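Pre-purchase check, second gripper station — Savlow site
Checked by: Natália Baláž. Budget holder: Dorin Cârstea.

1. Finger wear. OK. Spare pair is 255, order 2 pairs in November.
2. Cables clear of arm travel. Comment: needs work. Price a cable tray with Idier. 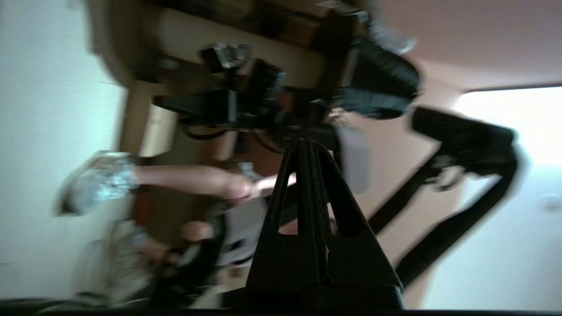
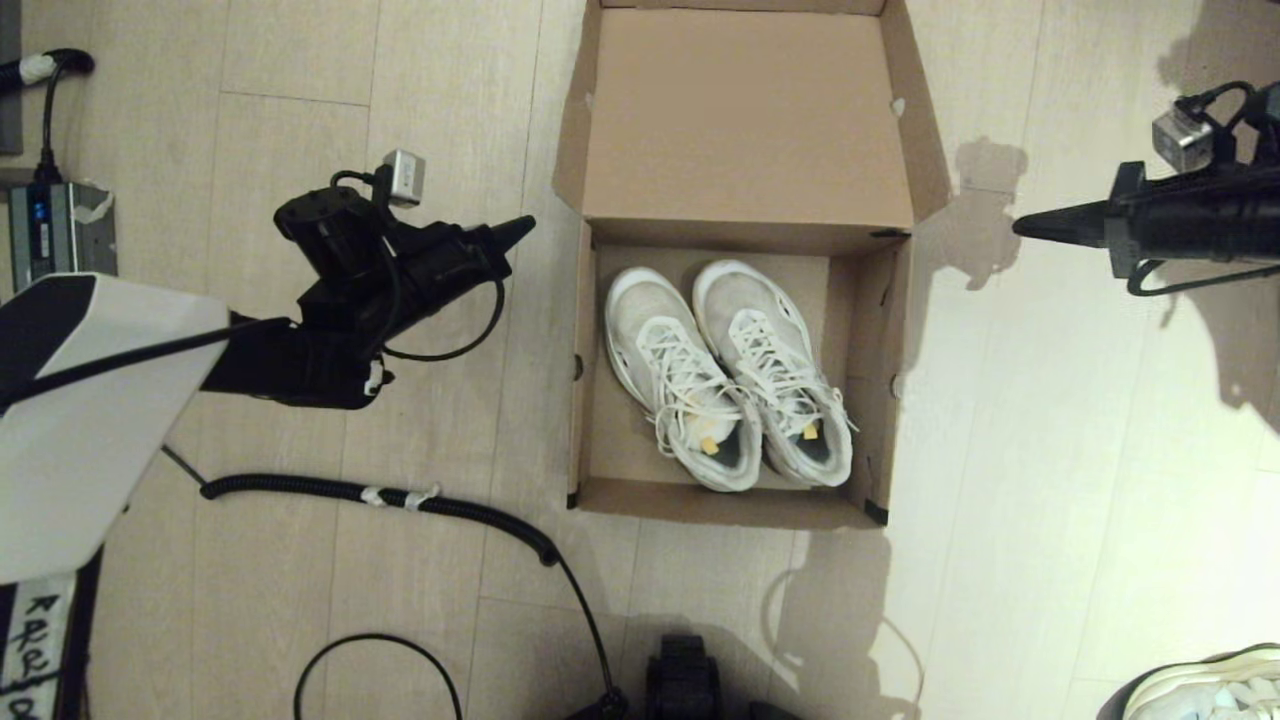 Black gripper fingers, both pictures. Shoe box and floor cables, second picture.

3. Hands near gripper. Comment: add a stop button to the quote — Pei-shan to confirm reach.
4. Floor cables. Fail. Cover before Thursday.
5. Quote total 1,103 without the tray. Hold until item 2 is priced.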